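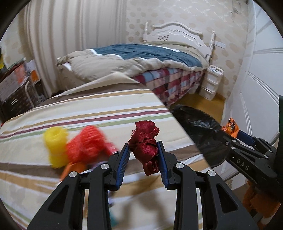
Slide 1. Dark red bundle, knotted, over the striped cloth.

Leave the slide up while people find seats. Start when the door closes.

Good afternoon. I run the ribbon and trimmings table at the Plukov craft store, and this talk covers how we sort what comes in. Twenty minutes, then questions. There are bags under the chairs, please leave them shut for now.

Point at the red piece. Satin-like, dark red, knotted up on itself. Ask the room: ribbon or cloth? Wait for hands. My answer is that from a photograph I can't say, and at the table I often can't say either until the knot is out. So we don't label anything while it is knotted. It goes in the "to undo" tray.

Point out the loop at the upper right and the tail lower down. Loops are where I start. Push a loop back towards the middle and see what loosens. Pulling the tail first tightens everything — I did that for most of my first January and threw away a lot of good ribbon.

There are a few pinkish threads on the left side of it. Loose threads mean look at the edge before you do anything else. If the edge is going, trim it or seal it, then undo the knot.

Slide 2. The numbers.

Last year we took in 2,000 pieces. 1,805 went back out on the shelves. The rest were too frayed, too short or stained, and went for stuffing. Anything under 50 centimetres counts as short. Someone will ask about shorter lengths for card making. Yes, we keep a jar, no, we don't count it.

Slide 3. The trays.

We use the Ollier trays, the shallow ones. Deep boxes were a mistake, things knot again at the bottom. One tray for shiny, one for matt, one for fluffy. Go back to slide 1 for a second: the yellow roll and the red bundle on the left are what I mean by fluffy. Keep that sort of thing away from satin. The fibres come off and you will be picking them out with tweezers.

Colour comes after texture. People want to do it the other way round because it looks nicer. Then you have two reds in one tray, one smooth and one hairy, and you sort it all again.

Slide 4. Surfaces.

Pale cloth under the work if you can. Stripes are fine so long as they are mainly light, as on slide 1, where it is mostly cream and white. A dark red thread shows up on cream. On the maroon stripe it would be harder to find. Smooth the cloth flat where you are working.

Sturkumach branch works on bare tables and says small pieces slide. Ibarra branch uses felt and says everything sticks. Mention both, don't argue it.

Slide 5. Practice.

Now the bags. Each has 2 knotted pieces. Five minutes. No scissors for the first three. Walk round. If somebody is stuck, show them the loop again, don't do it for them.

Bring people back at ten to four. Ask who had to cut. Collect the pieces in the trays by the door — shiny nearest the wall.

Questions. Likely ones: ironing (low, with a cloth over it), washing (only if it smells), wired ribbon (separate tray, not covered today).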